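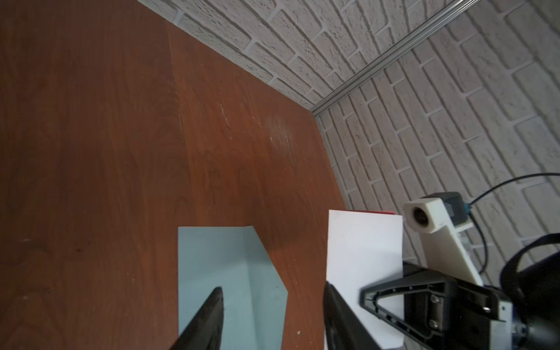
Repair evening moves to the Kälin building

From January our monthly repair evening takes place in the Kälin building, on the ground floor. The old room in Rurkenitz became too small for us, and the heating there was a problem every winter. The doors open at 6 p.m. as before.

Jana Schwerdtfeger will again help with chairs, drawers and small tables. If you want to treat a scratched surface, please bring a little of the oil or wax you used the last time, or write down its name. Mixing two products can leave spots that are difficult to remove. Corey Baxter takes care of lamps and radios, but he can accept only 8 items per evening, so please write to him before you come.

The move cost us 380 euros, mostly for the van. We thank the members who paid a part of it. The yearly fee stays the same.

We are still looking for a second sewing machine. It may be old, but it should run.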